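주사위 굴림 공개 / 가림막(스크린) 써야 하나요? 전투가 너무 늘어집니다

룰·진행 게시판 > 마스터링
2018년 5월 4일 · 조회 3,667

브로미스변경백

라모라(Ramora)로 캠페인을 돌리고 있는 마스터입니다. 이번이 14번째 세션이었는데 전투 한 번에 60분이 걸렸습니다. 보스전도 아니었고 브로미스 성문 앞에서 경비병이랑 시비 붙은 게 전부였어요. 플레이어 네 명에 경비병 여섯, 중간에 지원 온 궁수 둘. 경비병 대장 이름도 안 지어 놨는데 그 사람이랑 한 시간을 보냈습니다.

그래서 해결책을 찾다 보니 다들 Skiter를 쓰라고 하네요. 우선권 굴림을 없애고 카드를 뽑아 행동 순서를 정하는 비공식 확장인데, 소개 글에는 "전투 시간이 절반으로 줄어든다"고 적혀 있습니다. 뭘 기준으로 절반이라는 건지는 없습니다. 어떤 파티였는지, 원래 몇 분 걸렸는지도 없고요. 후기도 읽어 봤는데 죄다 "분위기가 확 달라졌어요" 같은 말뿐이라 저는 잘 안 믿깁니다. PDF가 2,000원이니 돈이 아까운 건 아닙니다. 플레이어들한테 룰을 또 새로 익히라고 하는 게 부담스러운 거죠. 지난 2월에 제가 부상 표를 바꿨다가 한 소리 들은 적도 있고요.

또 하나는 가림막입니다. 저는 여태 스크린을 치고 굴렸는데, 공개로 굴리면 제가 결과를 두고 고민할 일이 없으니 빨라진다는 얘기를 들었습니다. 이것도 좀 의심스럽습니다. 제가 뒤에서 고민하는 시간이 그렇게 길었나 싶어요.

정리하면 Skiter를 실제로 여러 번 써 보신 분 중에 정말 빨라진 분이 있는지, 그리고 스크린을 걷는 게 속도랑 상관이 있는지가 궁금합니다. "재밌으면 길어도 된다"는 말씀은 이미 많이 들었으니 사양하겠습니다. 재미가 없어서 여쭙는 겁니다.

Fumiko Chiba

Skiter로 캠페인 하나를 끝까지 돌렸습니다. 결론부터 쓰면 절반은 과장입니다. 제 테이블에서는 조금 줄었고, 그 조금도 카드 덕인지는 모르겠습니다.

우선 카드가 없애 주는 건 라운드 시작할 때의 우선권 굴림과 정렬입니다. 라모라는 원래 전투 시작할 때 한 번만 우선권을 굴리고 끝까지 그 순서로 가잖아요. 그러니까 줄일 게 별로 없습니다. 오히려 Skiter는 매 라운드 카드를 새로 나눠 주고 다시 걷어서 섞습니다. 라운드마다 순서를 다시 굴리는 룰에서 넘어온 사람들이 빨라졌다고 쓴 후기를 라모라 하는 사람이 읽으면 당연히 안 맞습니다. 후기 쓴 사람이 원래 무슨 룰을 썼는지부터 확인해 보세요. 대부분 안 적어 놨을 겁니다.

저희가 빨라진 부분이 있다면 자기 차례를 미리 아는 것 정도입니다. 카드가 앞에 펼쳐져 있으니까 "다음 누구예요?"를 덜 묻게 됩니다. 그런데 이건 종이에 이름을 순서대로 적어서 세워 놔도 똑같습니다. 저는 캠페인 끝나고 종이로 돌아갔는데 차이를 못 느꼈습니다.

제가 보기에 질문 글에서 시간을 잡아먹은 건 적의 수입니다. 경비병 여섯에 궁수 둘을 다 따로 굴리셨나요? 그랬다면 플레이어 넷이 한 번씩 행동하는 동안 마스터 혼자 그 두 배를 행동한 셈입니다. 룰북에 있는 무리 규칙을 써 보시고, 그게 찜찜하면 같은 무기를 든 적끼리 묶어서 명중 굴림을 한꺼번에 하세요. 체력은 그대로 따로 세도 됩니다.

사기 판정도 보셨으면 합니다. 이름도 없는 경비병이 마지막 한 명까지 싸울 이유가 있나요? 대장이 쓰러지거나 절반이 빠졌을 때 한 번 굴려서 실패하면 도망가거나 항복하게 하면 됩니다. 룰북 뒤쪽 선택 규칙이라 많이들 건너뛰는데, 저는 이게 어떤 확장보다 효과가 컸다고 생각합니다. 물론 이것도 제 테이블 하나 얘기니까 곧이곧대로 듣지는 마시고요. 도망간 경비병을 끝까지 쫓아가는 플레이어가 있으면 추격전으로 다시 길어집니다. 저희는 그 문제를 결국 해결 못 했습니다.

스크린은 속도와 상관없다고 봅니다. 스크린 뒤에서 결과를 바꿀까 말까 망설이는 버릇이 있는 분이면 조금 빨라지겠지요. 그런 분이 아니라면 그냥 취향입니다. 다만 스크린 안쪽에 표를 붙여 놓고 쓰셨다면 걷는 순간 책을 뒤지게 되어서 더 느려질 수도 있습니다.

확인하고 싶으시면 다음 전투 때 시계로 재 보세요. 전체 시간만 재지 말고 마스터가 말하고 굴리는 시간과 플레이어가 고민하는 시간을 나눠서요. 어느 쪽이 긴지도 모르고 뭘 사는 건 순서가 틀렸습니다.

브로미스변경백 (글쓴이)

여덟 명 다 따로 굴렸습니다. 써 놓고 보니 민망하네요. 우선권은 말씀대로 처음에 한 번만 굴립니다. 그러면 Skiter가 줄여 준다는 게 도대체 뭐였는지... 소개 글을 다시 읽어 봐도 "매 라운드의 번거로운 굴림"이라고만 되어 있습니다. 라모라 호환이라고 표지에 써 붙여 놓고 이러면 곤란하지 않나요.

사기 판정은 한 번도 안 써 봤습니다. 저희 플레이어 중에도 끝까지 쫓아갈 사람이 하나 있어서 그건 좀 걱정입니다.

미나미(Minami)

전 Skiter 좋던데요. 카드 그림도 예쁘고 플레이어들이 카드 받을 때마다 좋아합니다. 시간은 안 재 봤는데 체감상 훨씬 빨라요. 2,000원인데 그냥 사서 한 번 해 보시면 되지 않나요?

그리고 위에 사기 판정 얘기는 저는 반대입니다. 적이 자꾸 도망가면 플레이어들이 이긴 기분이 안 난다고 합니다. 경비병 체력을 반으로 깎는 게 제일 간단해요. 대신 피해를 조금 올려 주면 긴장감도 유지되고요. 이건 저희 쪽에서 꽤 오래 쓰고 있습니다. 스크린은 저도 안 씁니다. 자리만 차지해서 치웠어요.

Fumiko Chiba

체력을 반으로 깎는 건 저도 동의합니다. 계산할 것도 없이 라운드 수가 줄어드니까요. 피해를 올리는 쪽은 조심하세요. 라모라는 낮은 레벨 마법사가 한 대 맞고 눕는 룰이라, 궁수 둘이 연달아 맞히면 그 플레이어는 남은 시간 내내 구경만 하게 됩니다. 구경하는 사람한테는 짧은 전투도 깁니다.

체감이 빨랐다는 말은 부정하지 않겠습니다. 카드를 만지고 있으면 덜 지루할 수는 있어요. 하지만 글쓴이가 물은 건 시간이고, 안 재 봤으면 모르는 겁니다.

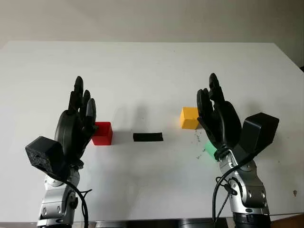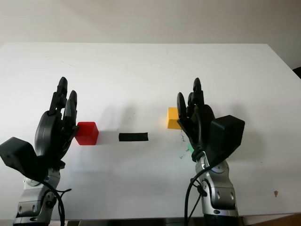 흰 테이블 위, 검은 로봇 손 한 쌍

브로미스변경백 (글쓴이)

답변 감사합니다. Skiter는 일단 보류하고 다음 세션에는 적을 두 묶음으로 나누고 체력만 깎아 보겠습니다. 한꺼번에 여러 개를 바꾸면 뭐가 들었는지 알 수가 없으니 사기 판정은 그다음에 넣겠습니다. 스크린도 당분간 그대로 둡니다. 안쪽에 상태 이상 표를 붙여 놔서 걷으면 진짜로 책을 뒤져야 합니다.

시계는 플레이어 한 분이 재 주기로 했습니다. 본인 고민하는 시간이 제일 길 것 같다고 벌써 불안해하시네요. 결과 나오면 댓글로 달겠습니다.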